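Free skin checks and shade for outdoor workers return to Sivwood this May

SIVWOOD – Outdoor workers in Sivwood and the towns nearby can get a free skin check close to where they work this May, as the Lasari Skin Health Network brings back its mobile clinic with support from Evport. And this year it's a much bigger program!

The clinic will stop at 12 sites, including the Sivwood bus yard, the county fairgrounds and the farmers market lot. Last year's visits were booked up almost as soon as the list opened, and plenty of people asked for evening times. They're getting them. Every stop now stays open until 8 p.m., so road crews, roofers, landscapers and lifeguards can come by after a shift.

A check takes 14 minutes. A trained nurse looks over the skin from scalp to soles (yes, between the toes too) and talks through anything that needs a closer look. Anyone with a spot of concern leaves with a referral and a phone number for a real person at Lasari who can help set up the next visit.

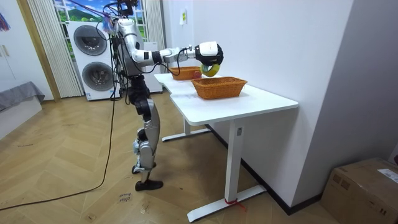 What to look for at home

Between checks, Lasari's nurses ask everyone to get to know their own skin. Pick a day each month, stand in good light and use a hand mirror for the back of the neck, the backs of the legs and behind the ears. A spot that is new, growing, changing color, itching or bleeding is worth showing to a doctor, even if it's tiny and doesn't hurt. Taking a photo next to a coin makes it easier to tell later on whether anything has changed.

Skin cancer can show up on any skin tone, and in places that rarely see the sun, such as the palms or under a nail. Young adults should look too!

Sunscreen, hats and a lot more shade

Evport is paying for 4000 bottles of broad-spectrum sunscreen, which will be handed out at the clinic stops and through local employers. Each one comes with a card in large print on how much to use and when to put on more: every two hours outdoors, and again after swimming or heavy sweating.

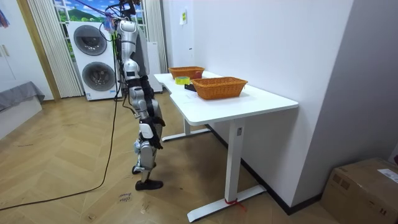 Wide-brim hats will go to the first 100 people checked at each site, and the hats come in sizes that fit over a ponytail or under a hood. Urban, the Sivwood design studio, is lending pop-up shade sails for the waiting areas, and they'll stay up at the fairgrounds through the end of summer.

How to sign up

Booking opens Monday at 9 a.m. through the Lasari website or at the front desk of the Sivwood library. Walk-ins are welcome whenever there's a gap in the schedule. No insurance or ID is needed, and private changing space is provided at every stop. Please leave off makeup and nail polish on the day if you can.

Employers who would like a box of sunscreen for their crew can ask for one on the same booking page.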